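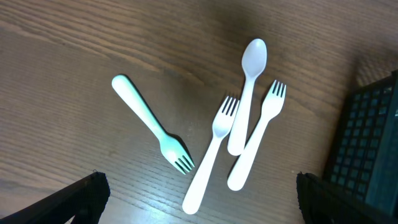

Vorbridge Tableware Workshop / Children's Range / Bench notes

February, 9.40 am

Cutlery day again. Four pieces out on the wooden table: three forks, one spoon, one of the forks green. I asked stores for two forks and two spoons and have decided to treat the difference as a gift.

Purpose, for anyone reading this later (Nabil, mostly): settle the handle shape for the small set before Madach want their answer, and stop the argument about the green. Neither was meant to take a morning.

Handles first. I still like the fat rounded end. A small child grabs cutlery the way the rest of us grab a banister, and there has to be something to get hold of. Jad thinks the handle is too heavy for the head and that the fork will tip out of a shallow bowl. Tried it with the shallow bowl from the Azar set. It tipped out. Tried it with the deep one and it stayed put. Jad wrote "told you" on the whiteboard with no mention of the deep bowl, so I am mentioning it here.

Tines. Four, short. Morag would like them shorter still, having been stabbed in the hand by a nephew at Christmas. I pointed out that a fork has to pick up a pea or at least frighten one. Tested on tinned peas, cooked carrot and a cold fish finger (mine, from home, never claimed back). Carrot good. Fish finger good. Peas were a matter of luck and chasing, same as with any fork I have ever owned. Cooked pasta tubes slid off the white forks twice and off the green one once, and I refuse to draw anything from that.

Spoon. No complaints from anyone, so of course there's only the one. The bowl is a decent oval and gets into the corner of a yoghurt pot if you tilt it. It looks a touch greyer than I would like next to the forks. Marwan says that's my eyes and the window. I moved it to the other end of the table and it looked greyer there too. He then said it was the table. Have put a note on the spoon's bag and will look again in the afternoon, when he can blame the sun.

Now the green. Ghassan calls it mint. The order sheet calls it "Cilo pale", which could be anything from a toothpaste to a hospital corridor. I was against it before I saw it and am now merely unenthusiastic. It does have one real point in its favour: you can find it. Put down on a pale tray with the white ones, it's the first thing your eye goes to, and anyone who has cleared up after a nursery lunch will know what that's worth. Morag's view is that one coloured piece in a white set leads to a fight over who gets it. She has the nephew, so I've written that down as evidence.

11.15. Wash test. Machine is set to run 300 cycles and has reached 332, the counter having been left on by someone who says it wasn't him. Samples out and bagged separately. Do NOT mix them with this morning's four, which have only been rinsed under the tap by me.

The first order would be 3000 sets. Madach's last message asks whether we could do all the white pieces and "decide about the colour later". Later is how we ended up with a cupboard of orange egg cups. I've said we need the colour fixed before anything goes to moulding, and have copied in Nabil so that two of us can be ignored.

To do:
Second spoon from stores. Ask for it in writing.
Weigh the fork with the handle thinned at the very end only, see if it stays in the Azar bowl.
Spoon and fork side by side in daylight, Marwan present, no commentary.
Find out what Cilo pale looks like on their own card. Ghassan has the card, or had it.
Wipe the table down properly, it has had peas on it.
Throw away the fish finger.

2.30 pm. Spoon still grey. Marwan at lunch.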